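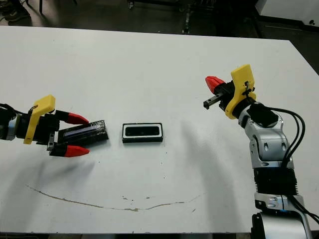

Small case on one of the white packing tables, with a lid or insert held near it, Lonwood

Packing and Finishing Assistant (part-time)
Lonwood, Sastham
Two posts, starting in February

Lonwood packs small goods for makers and shops that do not have the space or the staff to do it themselves. Most of what comes through the packing room is boxed by hand: trays, cases, lids, liners and sleeves, in short runs that change from week to week. We are looking for two people to join the finishing bench.

The work

You will match lids to cases, check that liners sit properly, wipe down the outside and pack the finished items into cartons. Many of the cases are small and black, and marks show up easily on them, so a good part of the job is looking closely before anything goes in a carton. Some have a textured outside and some are glossy, and the two are handled differently. You will be shown how.

Other duties:
Counting stock in and out
Folding cartons and cutting tissue
Filling in the batch sheet at the end of each run
Putting aside anything scratched, chipped or badly fitting, with a note of what is wrong
Keeping the tables clear and wiping them at the end of the shift (old stains that will not come out can be left alone, please do not use scourers)

Our biggest regular job at present is the Minik range, which comes in 209 separate parts. You are not expected to know them by heart. There is a reference folder at each bench and most people find their way round it in a month.

Hours and pay

Shifts are 4 hours, mornings or afternoons, Monday to Friday. Mornings start at 8. Please say in your application which you would prefer. We try not to move people between the two, but there is sometimes cover needed when someone is away, and this is paid at the same rate.

Pay is hourly and reviewed once a year. The rate is on the application form. Holiday is in proportion to hours worked. The first eight weeks are a trial period on both sides.

About you

No previous packing experience is needed. We would like to hear from people who:
Are comfortable with small, repetitive handwork
Can stand or sit at a table for a full shift - stools are provided
Have reasonable close-up eyesight, with or without glasses
Can read and write enough English to complete a batch sheet

Experience of bookbinding, box making, framing or shop display work would be useful. So would Polish, as one of our suppliers, Szczepańska, sends its packing notes in that language, but it is not a requirement.

The building

The packing room is on the ground floor with level access from the yard. There is a kitchen, a locker for each person and somewhere to lock a bicycle. Parking is limited. Rings and bracelets have to come off at the bench as they scratch the cases.

How to apply

Ask at the front office for a form, or write us a short letter saying what you have done before and which shift would suit you. A CV is fine but not needed. Address it to Genowefa Gajewski, Lonwood, Sastham.

Interviews take half an hour and include a short practical task at the bench. Travel within Sastham is not refunded.

Questions about the work itself can go to Szymon Pietrzak, who runs the finishing bench. He is easiest to reach after the morning break. Applicants who are not offered a post this time can ask to be kept on the list for seasonal work.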